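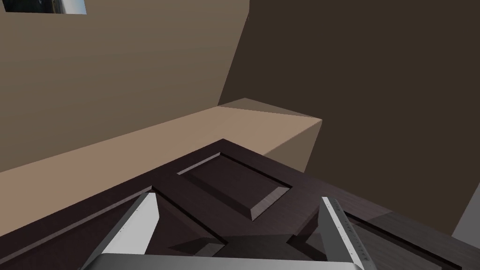

Dark wood cabinet door, the kind that shows every fingerprint.

How to Clean Old Cabinet Hardware Without Ruining the Cabinet

Most advice on old hardware begins with taking everything off and dropping it in a bucket. I did this once with the kitchen at our place in Tistdale and spent the next weekend finding out which screw belonged to which hole. The answer was none of them. So before anything else, get some masking tape and number your pieces, even if you have only three and a good memory.

What you need: dish soap, two soft cloths, an old toothbrush, cotton swabs, paste wax, and a screwdriver that fits the screws. Not one that nearly fits. Nearly is how slots get chewed.

Step 1. Open the door or pull out the drawer and hold the front of the knob while you loosen the screw behind it. If it won't budge, put one drop of light oil on the threads and go have lunch. Old paint around a backplate should be scored with a sharp blade first, or it will come away with a souvenir of your finish.

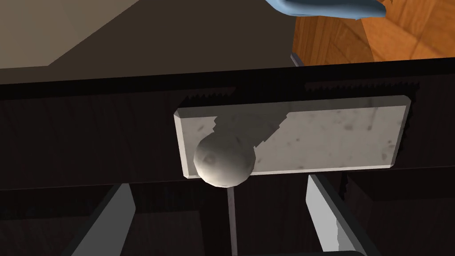
Round grey knob on a spotted metal backplate.
Text: Jouko Pelkonen, Home Repair Columnist

Step 2. Find out what you have. Hold a magnet to the back of the piece. If it grabs, there is steel or iron in there, possibly under a thin layer of something prettier. Go gently with plated pieces – the shine is thinner than your patience, and it doesn't grow back.

Step 3. Wash in warm water with a little soap. Brush along the bevels and around the base, where years of dinner collect. Rinse, then dry right away with the second cloth. I leave mine overnight on a towel, out of reach of the cat.

Step 4. Decide how clean is clean enough. Spots and stains in the metal can be age, and scrubbing them off one piece means scrubbing them off all of them. I had 9 pulls. I stopped after two and called the rest original.

Step 5. Wax thinly, wait ten minutes, buff. Wipe the wood behind each piece with a barely damp cloth before you put it back, and tighten by hand. If the screw spins, glue a toothpick in the hole and try again tomorrow.

Comments (3)

hidon79: Numbered the tape, put the tape on the towel, washed the towel. Any other ideas?

Mrs. Lindqvist: Does the toothpick trick work on particleboard?

Jouko Pelkonen: For a while. Use more glue than seems decent.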